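Cell Diary, Brondthorpe Workshop
November, entry begun at 7:40 in the morning

The two-arm cell was powered up at the usual hour and left to idle for 30 minutes before any motion was commanded. The joint counters were copied into the ledger. The right arm stood at 1,736 cycles from its last service, which places it well past the 1,000 at which the Trelari schedule calls for an inspection of the finger pads and the cable run. The inspection had been put off twice on account of the delivery to Claltau. It was carried out today.

The pads on the right gripper were taken off and examined under the bench lamp. The inner pad had worn along one side, as was the case in the spring, and it was replaced from stock. The outer pad was cleaned with alcohol and refitted. All screws were brought to the torque given on the card inside the cabinet door. The card is becoming hard to read and should be printed again.

The cable on the right arm was then checked by hand along its full length. One tie near the wrist had been pulled too tight at the last service and was marking the jacket. It was cut off and replaced with a looser one. The jacket itself is sound. It is requested that whoever performs the next service leave enough slack for the wrist to turn fully in both directions.

The left arm received no new parts. Its fingers were opened and closed from the pendant at low speed, and the home position was taught again, the old one having drifted by a small amount.

After the midday break the cell was returned to the plate routine, with the table and the wire rack set out in their customary places. The Du controller was restarted with the saved program and the speed held at the reduced setting. 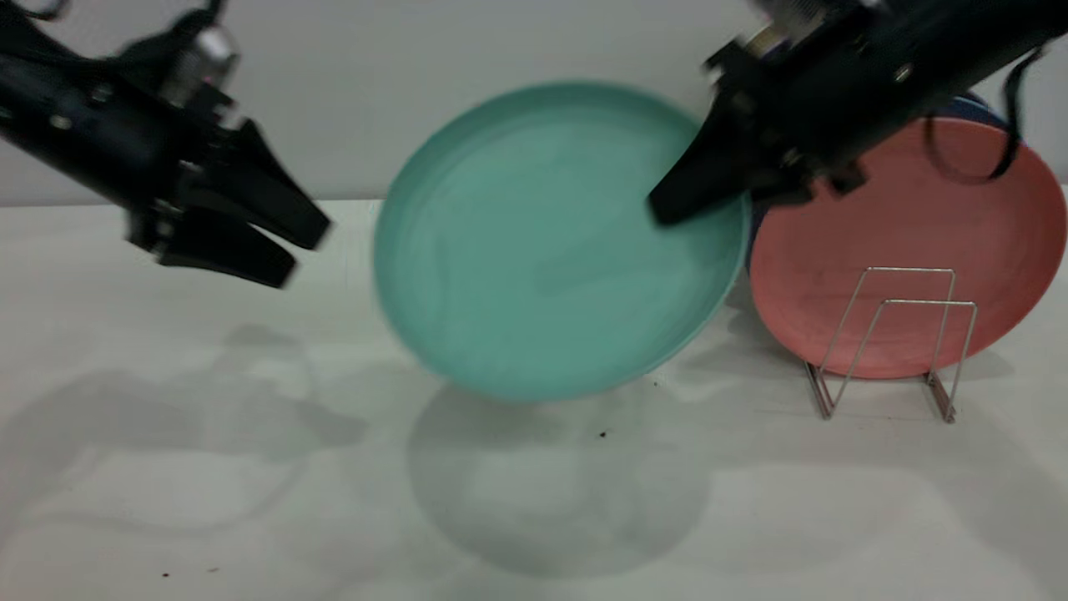 The teal plate remains the most useful piece for this work. Its raised rim gives the finger something definite to press against, and a poor grip shows early in the way the plate hangs. The coral-pink one is kept in the rack for the comparison runs, and its surface should be wiped before those are logged – the smudges have been noted in this diary before.

The tabletop also requires more attention than it has been receiving. Specks of debris were still to be found on it during the afternoon. The opening checklist calls for the surface to be wiped before the arms are enabled, and this line is to be initialed separately from now on.

Force readings for the right gripper were saved under the new pad number. The old readings have been kept in the same folder and must not be averaged with them.

Outstanding items: order 5 inner pads, reprint the torque card, and ask Trelari whether the inspection interval may be counted separately for each arm. The present rule treats the cell as one machine, and the left arm does far less of the gripping.

Power was removed at 5:15 and the cabinet locked. The key is in the drawer.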